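プラスチックの大型コンテナ、内側の白っぽい擦れと剥がれは直せますか

投稿者:Dunusska
カテゴリ:収納・片付け > 補修と手入れ

作業部屋で使っているグレーの大型コンテナのことで相談します。上に向かって口が広がる形で、軍手や布類、細かい部品を一時的に放り込むのに使っています。中古で譲ってもらったもので、メーカーも型番もわかりません。裏に刻印らしきものはありますが、すり減って読めません。

気になっているのは内側の傷みです。底は全体に擦り傷があり、奥の壁には細い線のような傷が横に何本も走っています。これは使っていれば当然だと思うので構いません。問題は奥の壁の下にある斜めになった面で、ここが広い範囲で白っぽくなり、下の縁がギザギザに剥がれかけたようになっています。 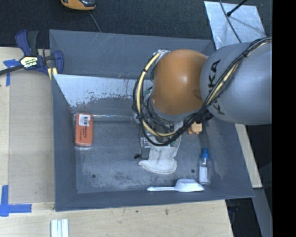

指でこすると少し粉がつくことがあり、白い布を入れておくと目立ちませんが、黒い手袋だと粉がついているのがわかります。中性洗剤とスポンジで洗ってみましたが、白い部分は濡れている間だけ目立たなくなり、乾くと元に戻ります。メラミンスポンジは傷が増えそうなのでまだ試していません。

聞きたいのは次の点です。

・白い部分は汚れなのか、素材そのものが傷んでいるのか
・剥がれかけた縁は削ってしまってよいのか
・塗装でごまかすことはできるか
・布類を入れる用途でこのまま使い続けてよいか

同じくらいの大きさの新品を探したら送料が900円かかるとのことで、本体と合わせるとすぐには決めかねています。直せるものなら直して使いたいです。よろしくお願いします。

投稿者:Pattinasarany
参考になった:4人

実物を見ていないので断定はできませんが、順番に書きます。

まず、濡らすと目立たなくなり乾くと白く戻るというのは、表面が細かく荒れているときによくある見え方です。荒れた面に水が入ると光の散り方が変わるので、一時的に元の色に近く見えます。洗っても落ちないのであれば、汚れより表面の荒れを疑います。ただし、縁がギザギザに剥がれているという点が少し引っかかります。コンテナの樹脂だけなら、普通は膜のようには剥がれません。前の持ち主が何かを塗ったか、シートや粘着テープを貼っていて、その糊や膜が残っている可能性もあります。

見分けるには、剥がれかけた縁に爪かプラスチックのヘラを当ててみてください。薄い膜として浮いてくるなら後から付いたもの、粉になって崩れるだけなら樹脂の劣化と考えてよいと思います。

膜だった場合は、次のようにします。

一、中身を全部出して、ぬるま湯と中性洗剤で洗い、乾かす。
二、浮いている部分だけをプラスチックのヘラで取る。金属のスクレーパーは使わない。
三、糊が残ったら、シール剥がしを目立たない隅で試してから少量使う。シンナーや除光液は樹脂を溶かすことがあるので避ける。
四、もう一度洗剤で洗い、完全に乾かす。

樹脂の劣化だった場合は、耐水ペーパーの細かいもので水を付けながら軽く研ぎ、粉を洗い流します。色は元には戻りません。手触りがなめらかになり、粉がつきにくくなる程度です。研ぐときは乾いたままやらず、必ず水をつけてください。

塗装はあまりすすめません。こういう箱の樹脂がポリプロピレンやポリエチレンだと、専用の下塗りを使わない限り塗料が乗らず、物を出し入れするうちにまた剥がれます。今より粉や破片が増えることになります。

布類を入れるぶんには、ひびがなければ使い続けて問題ないと思います。空にした状態で壁を軽く押してみて、ミシミシ音がしたり、白い部分に筋が入ったりするようなら、重い物を入れるのはやめたほうがよいです。

投稿者:Busar
参考になった:0人

うちのも白くなってますけど気にせず使ってます。中に古いバスタオルを敷けば粉はつきません。以上です。

投稿者:Flatano

直すより中敷きを入れるほうに賛成です。ただ、バスタオルだと細かい部品が繊維に引っかかるので、部品も一緒に入れるなら薄いゴムマットかPPシートのほうが扱いやすいです。

私はホームセンターの切り売りのマットを509円分買って、底の形に切って入れています。斜めの面まで覆いたい場合は、底と斜面を別々に切ったほうがうまくいきます。一枚で折り曲げると角が浮いて、そこに糸くずやネジがたまります。斜面のほうは上の縁を布用でない普通の両面テープで数か所とめれば、汚れたときに外して洗えます。テープを貼るところは先に脱脂してください。粉が出ている面には貼っても付かないので、白くなっていない部分まで少し広めに切るのがコツです。

型紙は新聞紙で取りました。口が広がる形のものは底の寸法と上の寸法がかなり違うので、上から測って切ると大きすぎます。

それと、手袋と小さい部品を同じ箱に入れているなら、部品は蓋のない浅い箱に分けて中に置くと探しやすくなります。手袋の中に部品が入り込んで見つからなくなるのも防げます。

投稿者:Dunusska(質問者)

皆さんありがとうございます。爪を当ててみたところ、左寄りの部分は薄い膜のように少し浮きましたが、それ以外は粉になるだけでした。両方が混ざっているのかもしれません。浮いたところだけヘラで取って、残りは水研ぎしてみます。

塗装はやめます。中敷きも入れることにして、底と斜面を別に切る方法でやってみます。近所の店で見たマットは必要な長さで1166円でしたが、底だけならもっと短くて済むので、先に新聞紙で型紙を取ってから買いに行きます。

壁を押してみましたが、音も筋もありませんでした。しばらくは布類と軽い物だけ入れて使います。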